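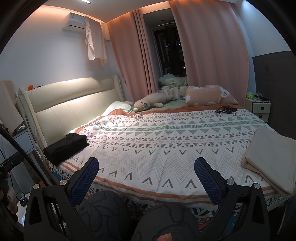 생활공간 정리 실습 3강 유인물: 침대와 침구

지난 시간 옷장에 이어 오늘은 드디어 침대입니다! 저는 이 단원을 제일 좋아합니다. 침실에서 가장 넓은 면이 침대 윗면이고, 이불 한 장만 제대로 펴도 방 분위기가 확 달라지거든요.

1. 무늬가 있는 이불 커버
줄무늬나 지그재그, 삼각형이 줄지어 찍힌 커버는 정말 고마운 교재입니다. 무늬의 줄이 그대로 자 역할을 해 주니까요. 긴 줄을 매트리스의 긴 변과 나란히 맞추고, 발치 쪽에서 한 번 더 확인하세요. 흰 바탕에 회색 무늬, 거기에 가는 주황색 줄이 들어간 커버라면 주황색 줄 하나만 골라 눈으로 끝까지 따라가면 됩니다. 굵은 띠가 있는 쪽은 발치로 보냅니다.

2. 머리맡 접기
이불 윗부분을 접어 안쪽 침구의 색을 살짝 보여 주세요. 회색 무늬 아래로 주황색이 드러나는 조합은 제가 수업마다 자랑하는 배색입니다(밤에 따뜻한 조명을 켜면 더 예뻐요!). 접는 폭은 과제마다 같게 유지합니다.

3. 발치와 술 장식
가장자리에 술이 달린 이불은 매트리스 밑으로 밀어 넣지 말고 끝으로 늘어뜨립니다. 술은 손가락으로 빗듯이 가지런히 내려 주세요. 다들 건너뛰는데 해 보면 은근히 재미있습니다.

4. 헤드보드
천이나 가죽을 씌운 패드형은 가로로 나뉜 칸 사이에 먼지가 모입니다. 위에서 아래로, 마른 솔부터 씁니다. 윗면에 올려 둔 작은 물건은 먼저 내려놓고 시작하세요.

5. 침대 위의 옷
개어 둔 옷은 침구 정리 전에 옮깁니다. 입을 옷은 의자로, 넣을 옷은 서랍으로! 검은 옷은 밝은 이불에 보푸라기가 남기 쉬우니 이불을 편 다음 돌돌이로 한 번 밀어 주세요.

과제
집에 있는 침대를 위 순서대로 정리하고 걸린 시간을 적어 오세요. 참고 읽을거리는 Dunthorpe 교재 57쪽과 273쪽입니다. 실습용 커버는 Paucar 실습실 선반에 있고, 쓰고 나면 무늬가 바깥으로 오게 접어서 돌려놓습니다.

다음 시간: 베개와 쿠션. 집에서 쓰는 베개 커버를 하나씩 가져오세요.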